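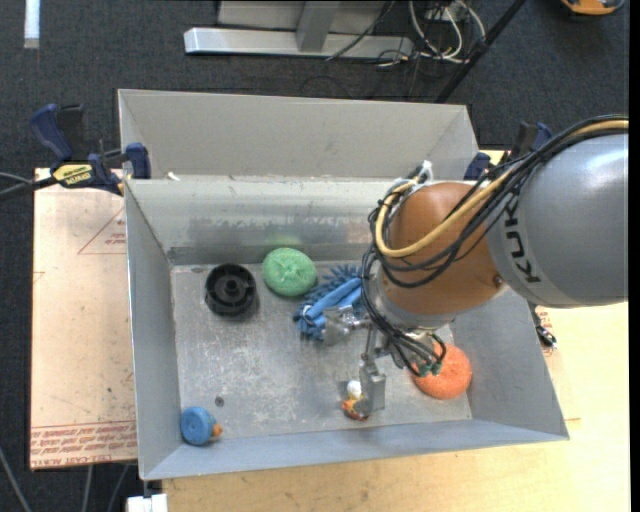
Do clip-on magnetic water conditioners do anything at all?

Leen Twal
29 June 2020

We have hard water. Not the worst in the world, but the kettle gets a crust, the shower head sprays sideways after a couple of months, and every glass that comes out of the dishwasher looks like somebody breathed on it. My brother-in-law has bought us a thing called a Vimen, made by a company called Brindinora, as a housewarming gift. It is two plastic halves with magnets inside that you clamp over the main water pipe with zip ties. No plumbing, no salt, no power. It cost him $69.

I would like to believe in it and I don't. The leaflet says it "re-educates" the minerals so they stop sticking to things. It also says results "vary by household" and that you should wait up to 100 days before judging, which happens to be longer than the store's return window. There's a graph on the back with no numbers on either axis.

I went looking for reviews and found two kinds. One kind is "fitted in ten minutes, very happy," written the same day it was fitted. The other kind is angry and mentions a refund. I can't find a single person who says what their water was like before, what they did, and what it was like afterward.

So before I hurt his feelings: is there anything to this? Our main pipe is copper where it comes into the basement, if that matters, and then some of the newer runs are plastic. The water heater is a 50 gallon tank, gas, came with the house, age unknown. I don't want a salt softener if I can avoid it. There's no floor drain near the pipe and I'm on a low-sodium diet, although I've read that the sodium part is overblown. I haven't decided what I believe about that either.

Shares: 3
Comments: 3

Siham Nimri

I have had one on my pipe for years and we never have any trouble with scale. Worth every penny. You have to put it on the right way around, though, most people put it on backward and then complain. Mine is a different make but they are all the same inside.

Comment from Leen Twal: Thanks. Did you have trouble with scale before you fitted it?

Comment from Siham Nimri: It was already on there when we moved in.

Omar Awad

I did plumbing and heating service calls for a long time, mostly out in the Hurkurari subdivision, where the wells are hard enough that you can hear the heaters popping from the driveway. I've seen plenty of these clamped on pipes. I saw them on pipes that were furred up inside and on pipes that weren't, and I could never have told you from the pipe which houses had the magnet.

A few things to separate out, since the leaflet has an interest in mixing them up.

A salt softener takes the calcium and magnesium out of the water and swaps in sodium. You can check this with a cheap hardness strip. Test before the softener, test after, and the color changes. If it doesn't change, the softener is broken or out of salt.

A magnetic conditioner doesn't claim to take anything out. Read the leaflet again and I'll bet it says the minerals stay in the water. That means a strip will read the same on both sides even if the thing works perfectly, and it will also read the same if the thing is a lump of plastic. Handy for whoever is selling it.

There have been lab studies on magnets and scale. Some found an effect under particular conditions, often with the water going around and around past the magnet many times. Others found nothing. Your house isn't like the first kind. Water goes past the clamp once on its way to the sink and then sits in a tank being heated for hours. I'm not going to tell you it's impossible. I'd want to see it shown on a house, though, and in all that time no rep ever showed me one. The Brindinora man who used to come by the counter at Moussa Supply had a very good laminated card, and when I asked who had done the testing he said he would get back to me. That was a January. I've since retired.

As for which way around it goes, ask yourself how you would find out it was on backward.

For your actual complaints:

The kettle. White vinegar and water, half and half, bring it nearly to a boil, let it sit for an hour, rinse twice. Citric acid powder does the same job and smells better.

The shower head. Unscrew it and soak it overnight in the same stuff. If it's a finish you care about, don't leave it that long and check it now and then, vinegar can dull some of them.

The glasses. Try rinse aid and check that the dishwasher's hardness setting is right, if it has one. Some machines have a built-in softener with its own salt compartment that people never fill. And if the cloudiness won't come off with vinegar at all it's etching, and you're stuck with it.

The heater. This is where hard water costs money. Sediment settles at the bottom, the burner heats the sediment first, and you hear it rumble. Drain some water off the bottom once a year. If it's old and has never been flushed, be careful – the drain valves on those get brittle and sometimes won't close again, so have a hose cap on hand or get somebody in. You can usually work out the age from the serial number on the label.

Comment from Duyên Trương: Second the hose cap. Ask me about my carpet.

Hanan Kanaan

Mostly agree with Omar. I'd just do the test and be done with it, because you already own the thing and it costs nothing to try.

Don't fit it yet. Descale the kettle completely, then use it the way you normally do for four weeks, no cleaning. Empty it, let it dry, weigh it on a kitchen scale that reads in grams and take a picture of the bottom. Descale it again and weigh it clean. Now clamp the Vimen on and repeat, same kettle, same four weeks, same number of people drinking tea. If you want to be strict about it, give it the full wait from the leaflet before starting the second round, so nobody can say you were impatient.

It isn't perfect. Your water supply may change with the season, and you'll be drinking more tea in cold weather. If there's a big difference you'd see it anyway, and if you have to squint at the numbers then I would call that a no.

I'd also ring the water company and ask for your hardness figure before buying anything else. Many of them have it in a yearly report. I've met people who spent a lot of money on water that was only slightly hard.

On the sodium, ask your doctor with that hardness figure in hand. It depends how much is being swapped. The usual arrangement is to leave the kitchen cold tap off the softener, so you aren't drinking it.

And leave it on the pipe after the test whatever happens. It's a gift, it isn't hurting the copper, and he'll look for it when he visits.

Shares: 50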